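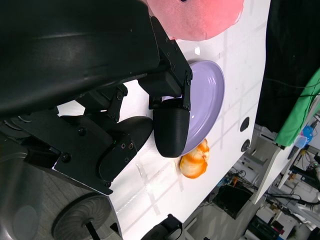 Just tip the lot into a box and go home, ran the first comment we got on our proposal, it's a toy tea set and nobody is going to inspect it. We have kept that remark at the front of the report because it was the most useful feedback of the term. It describes the system already in use in most homes and playrooms, and it was also how our own set was stored when we took it over. It takes very little time. Everything after it takes ages.

Clearing the Table: Storage and Laying-Out of a Pretend Tea Set
Group report, Kaewsai Project, Room 307, Fumel Building

1. What we set out to do

The module asked for a study of an everyday domestic task, with a proposed improvement, in no more than 2,000 words. Other groups chose cycling to work and the shared kitchen. We chose the laying and clearing of a children's pretend tea table, partly out of interest and partly because the shared kitchen had gone by the time we reached the sign-up sheet.

The question was simple. If a set of plastic crockery, toy food and soft toys is to be played with again tomorrow, what is the least tidying that will let somebody lay the table without first digging through everything? We assumed an adult tidier who is tired and would like to sit down. None of us had to act.

2. The set

The set came from several sources and matches in spirit only. The crockery is in pastel colours, among them a lavender plate and a pale light-blue cup with a handle. The plate is shallow with a raised rim. The toy food includes an orange-and-white item on which the group has never agreed. It is lumpy and rounded. Half of us wrote it down as a bread roll and half as a peach, and the inventory was held up for most of a Friday while this was argued out. It now appears under "Food, other".

There are also plush toys, including a pink one. We had meant to leave soft toys out of the study, on the grounds that they are guests and not tableware. This did not survive the first session. When people were told to clear the table, they cleared the guests as well, usually first, and usually on top of the cups.

Everything was used on a white table, which we recommend to no one with a bright ceiling light. Pale cups on a white surface under strong light are surprisingly good at being overlooked.

3. What we tried

Method A was the box, as suggested. We used a lidded one from Zorkero, deep enough for the whole set.

Method B was the Lultar tray, a shallow tray with dividers, one section for each sort of thing. It looks very sensible in the catalogue. We drew up a plan showing which section held what and taped it inside the lid.

Method C was our own and cost nothing. Plates are stacked first and the cups go in upright beside them. Toy food goes in a drawstring bag. Soft toys go on top or, if there is a shelf, on the shelf. We called this "plates first" after rejecting several names that sounded like a restaurant.

A session consisted of laying the table, leaving it in whatever state play would leave it, clearing it by one of the methods, and then laying it again from storage. We allowed 40 minutes for a session including notes and did six sessions in all, two for each method. We are aware that this is a small study. It felt larger.

4. What happened

The box was the quickest to fill by a distance. It was also the slowest to lay from, as everything small sinks. A plate could be had at once, being flat and broad, but the food worked its way to the bottom and had to be fetched up by the handful. In the second box session the person laying the table gave up halfway and declared the tea to be drinks only.

The Lultar tray did well so long as the person clearing up agreed with our plan of the sections. People did not. One put all the orange things together regardless of what they were. Another used the section marked "cups" for plates, as it was nearer. The tray was tidy every time and tidy in a different way every time, so the next person had to learn it afresh. The plan inside the lid was consulted once, by its author.

Cups deserve a paragraph to themselves, having caused most of the trouble. A plate put down on a table stays where it is. A toy cup is light, it has a handle on one side only, and it would much rather lie down.

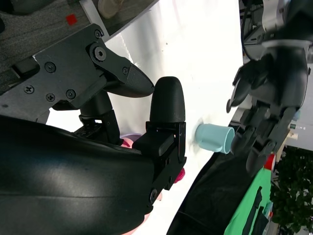

Once over, it can be rolled away by a sleeve or a passing teddy, and the handle decides where it stops. It is also awkward to pick up, as the natural place to take hold of a cup is the handle, and on its side the handle may be pointing anywhere. We saw people turn a cup upright, let go of it, and then pick it up again properly, doing the job twice without noticing. In the storage stage a cup on its side takes the room of two. Most of the gain from Method C seems to us to come from the one rule that cups are stood up before anything else is put near them.

Plates first was slower to clear than the box and faster than the tray. For laying the table again it was the best of the three in both its sessions. The drawstring bag worked well, although it did bring back the roll-or-peach question each time it was emptied out.

5. Things we would do differently

We should have used a cloth on the table. A coloured cloth would have made the pale pieces easier to spot and might have stopped the cups sliding. We thought of this while writing up.

We should also have brought in somebody outside the group. By the last session we all knew the set far too well, and one of us could find the lavender plate by feel, which is not a skill we can claim for the general public.

Finally, there were no children in the study. The ethics form was longer than the report. We would expect a child to lay the table much faster than we did and to have firm views on the seating.

6. Recommendations

Stack the plates. Stand the cups up, then move them. Keep the food in a bag with a string. Put the soft toys away last, and never on the cups.

If the set lives in a Zorkero box already, keep the box and put the bag inside it. The Lultar tray has been passed on to another group, who are using it for screws and are said to be very pleased with it.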